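Power strip and work table check, Room 24
Moynihan workshop, January round 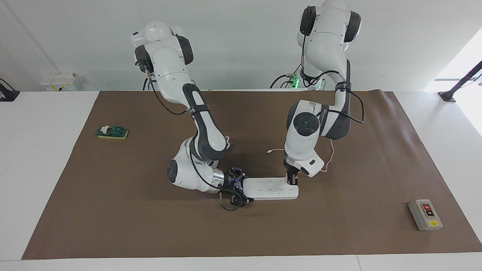
Ita Hayes
Electrical safety checker, Moynihan

Item 43: white power strip, long flat type
Case, visual check: OK. I looked for cracks and brown marks near the sockets and found none.
Sockets: OK. Please keep the dust away, a dry brush is enough.
Plug and cable: COMMENT. The cable has a small bend close to the plug. It is still safe but I will look again at the next round.
Label with test date: MISSING. Sorcha Sheehan will print a new one.
Load: OK. Only small chargers are allowed on this strip. No heater and no kettle, also not for five minutes.
Joining strips: NOT OK at my first visit. There were 2 strips connected one into the other. Aoife Fahy separated them the same morning.

Table
White top: OK, clean and stable.
Brown paper mat: COMMENT. Paper can burn, so a strip under load must not stay on it. For looking and handling it is fine.
Cables at the back: OK. They must not hang where a person walks.
Drinks: OK. Cups stay on the shelf by the door.

To do before the next round
New label on item 43 (Sorcha)
Wall hook for the strip, 2 screws (Daithí Cronin)
Check again the bend in the cable (me)

If you see damage on any strip, pull out the plug from the wall first and then write it in the book.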